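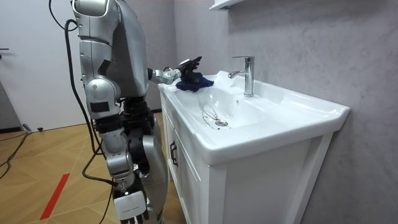 Cloths or sponges for a bathroom basin? (and what am I doing wrong with the rim)

Posted by zihanfang_ in Cleaning & Laundry, June
17 replies · 126 views · Share

Right, I need some opinions before I lose the will. We moved into the new place in Stillville and it came with one of those wide white ceramic basins that sits on top of a white cabinet, with a thick rounded lip along the front. Lovely to look at. Absolute pig to keep clean. I wipe it every morning and by teatime there's a dull grey line all the way along the front edge, exactly where you lean when you're brushing your teeth. The inside of the bowl gets a few dark streaks round the drain, but it's the lip that bothers me.

I've been using an old navy cloth (it was a T-shirt once) and washing-up liquid. My mum says sponge, my other half Junhao says leave it alone and it'll stop bothering me. Help!

— Zihan Fang

marrowfat_pete
Soap scum. If you're in a hard water area it grabs on to everything. White vinegar and warm water, half and half, leave it five minutes, rinse. Done.

tiddlywinks
Is the cloth colourfast? I only ask as I had a dark blue towel that left a shadow on everything white for about a year. Wipe a bit of damp white kitchen roll with it and see what comes off.

zihanfang_
Oh no. I never even thought of that. It's been washed hundreds of times though, surely it's got nothing left to give?

tiddlywinks
You'd be surprised. Dark cotton goes on shedding fluff too, even if the dye has settled down. Get yourself some white ones, then you can see when they're dirty as well.

Brackenfold
Disagree about white cloths. They look disgusting after a week and you end up throwing away perfectly good ones. I've used dark cloths in the bathroom for years and my basin is spotless. It'll be the washing-up liquid. It's made for grease and it leaves a film if you don't rinse, and who rinses the OUTSIDE of a basin? You'd have water all down the cupboard.

marrowfat_pete
That's fair actually. Vinegar though.

Brackenfold
Not vinegar if there's any stone or a plated tap anywhere near it!

marrowfat_pete
She said ceramic.

Brackenfold
She didn't say what the tap was.

zihanfang_
The tap is chrome I think? Please don't fall out over my tap

skirtingboard_sue
We've got the Skornness basin, sounds very similar, big wide thing with the corners sticking out so you catch your hip on it going past. What works for us:

— hot water in the bowl first, swish it about
— cloth wrung out really well, folded in four
— start at the back by the tap and come forward, do the front lip LAST
— then go over the lip again with a dry cloth

The dry cloth is the bit that made the difference. If I skip it the line is back the same day. I fold the wet one over the side of the basin while I do it, then it goes straight in the wash.

gannet
Hanging a wet cloth over the rim is how you get a tide mark. Mine did exactly that, a perfect cloth-shaped patch. Took ages to shift.

skirtingboard_sue
It's there for thirty seconds, gannet, I'm not leaving it overnight

gannet
Well, some people do. My husband, for one.

Junhao Qin
I have been told to come on here and say that I do wipe the basin. I wipe it after shaving. With the same cloth.

zihanfang_
With the same cloth you've just had your shaving foam on???

Junhao Qin
It seemed efficient

tiddlywinks
Ha! Mystery solved, I reckon. Shaving foam leaves a right old film.

Halilović
Might not be dirt at all. I fit bathrooms and I see plenty where the glaze on the front edge has gone dull from somebody using cream cleaner with a scourer. Run a fingernail along it. If it feels smooth and the light still bounces off it the same as it does inside the bowl, the glaze is fine and it's residue. If it's rough, no amount of wiping will bring it back. And keep an eye on the join where the basin meets the cabinet. Water sits there and the top edge of the doors swells. I had to swap a whole Mestberg unit last winter over that, the owners had been sloshing it down every day.

zihanfang_
Fingernail test done. Smooth as anything, and shiny once I'd got the line off with Pete's vinegar (kept well away from the tap, Brackenfold, before you shout at me). So it's residue. Going to try Sue's wet then dry routine and Junhao is getting his own cloth. Also did the kitchen roll test with the navy one and there was the faintest bit of blue, so that's been retired to the bike shed.

Brackenfold
I'd have kept it. But glad it's sorted.

marrowfat_pete
Vinegar wins again

skirtingboard_sue
Let us know how it's looking in a couple of weeks! And the doors, Halilović has got me worried now, I've just been up and had a feel along the top of mine.

Related threads
Limescale round the base of the tap
Best way to dry cleaning cloths in a small flat
Toothpaste spots on the mirror, every single day
Basin plug won't stay down
Has anyone had a Mestberg cabinet door replaced?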